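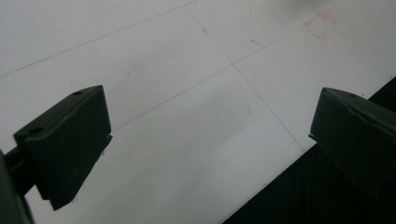 Litau Mining Lease and Concession Records

Version 3, released 12 March 2026
Maintainers: Boonsong Rungrueang, Fongchan Phetsri

Summary

The Litau set holds structured records of mining leases, tax concessions and royalty terms taken from published government notices and court filings. Each row describes one decision on one lease: a grant, renewal, transfer, suspension or cancellation. It is meant for people who study how extraction rights are awarded and what the state is paid for them.

Contents

leases.csv: one row per decision
parties.csv: companies and public bodies named in the decisions
terms.csv: royalty rates, duty waivers and tax holidays attached to a lease
sources.csv: title, publisher, date and page range of each source document
notes/: plain text notes on disputed entries, named by lease_id

All files are UTF-8, comma separated, with a header row. Dates are ISO 8601. Empty fields mean the source is silent. The value "withheld" means the source says the figure exists but does not give it.

Main fields in leases.csv

lease_id: stable across versions, never reused
decision_type: grant, renewal, transfer, suspension, cancellation
decision_date: date of signature, or of publication if the signature date is missing (see date_basis)
date_basis: signed or published
mineral: as written in the source, lower case
holder_id: key into parties.csv
area_ha: hectares, converted where the source uses another unit
procedure_flag: 0, 1 or 2, explained below
source_id: key into sources.csv

procedure_flag

0: no procedural objection found in the sources
1: an objection was raised in parliament, in court or by an audit office
2: a court or audit office upheld the objection

A flag of 1 is a record that someone objected. It should not be reported as a finding of wrongdoing. Press claims alone do not change the flag; they are entered in notes/ with the source given.

How the records were made

Scanned notices were read with the Ollex text tool and checked by hand against the page. Two people coded each decision separately. Where they disagreed on decision_type or procedure_flag, the maintainers settled the entry and wrote a note. Company names were matched with the Clesness name list, then corrected where a holding company and its local branch had been merged by mistake. The Sombatkul archive supplied gazettes missing from the public library runs.

Changes in version 3

Added 25 decisions from gazettes not held in version 2.
Split 6 party records that had joined separate companies under one name.
Moved duty waivers out of leases.csv and into terms.csv. Scripts that read the old waiver column will fail.
Corrected area_ha in 8 rows where acres had been read as hectares.

Known problems

Side agreements are seldom published, so terms.csv understates the concessions in force.
Royalty rates are those written in the lease. No payment data is included, and revenue cannot be worked out from this set.
Beneficial owners are recorded only when a source names them.
Several early gazettes are damaged at the fold. Affected rows have legible set to "part".
Transfers made by selling shares in the holder, with no change to the lease itself, are mostly absent.

Personal data

Ministers and officials are listed by office, without names. Directors appear only where a court filing names them in that role. Requests for removal should quote the lease_id and the source_id.

Licence and corrections

The tables may be reused with credit to the maintainers. Source documents remain under their own terms and are not included in the download. Corrections need a page reference. Those received before the end of April will go into the next version; later ones are held over.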